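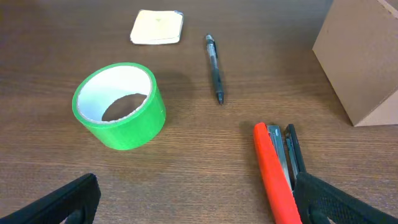 Week 3: Teaching by Demonstration
Milville evening course in practical automation
Notes by Akosua Fiadzo, revised 2/25/18

Welcome back, everyone. Last week we spent a good long while on moving the arm through a list of saved points, and I know some of you went home a little tired of typing numbers. Tonight we let our hands do the talking. You will show the arm how to put desk things away in the cardboard box, first by guiding it yourself and then from across the room with the Omen controller.

Guiding by hand
Put the arm in its free mode and take hold of it above the wrist, please, and well away from the fingers. Move at the pace you would use to pass somebody a cup of tea. The arm records everything, including your dithering, so if you stop halfway to think, it will learn to stop halfway too (mine did this for an entire June).

Start with the tape. A roll is forgiving and you can come at it from almost any side. The pen is harder because it lies so low, and the stapler is hardest of all, being long and made of parts that move against each other. Decide where you want to grip it before you start recording, and stay with that choice for the whole set.

Guiding by remote
Now you are watching the wrist view, and you lose your sense of depth. Yaa Ofori, who will be helping at the benches, suggests watching the shadows on the wood as you come down, and I have found that to be lovely advice. Small moves, then a pause, then small moves again. Trim the pauses afterward in Clultex.

How many demonstrations?
More than you would like! Last term's class recorded 322 and kept 136 after throwing out the muddled ones. Please shift the objects between runs, even if only by a hand's width, or the arm will simply memorize one tidy table.

For next time
Bring your best recording and a short note on one that went wrong. Read the Cheon handout up to the part on replay.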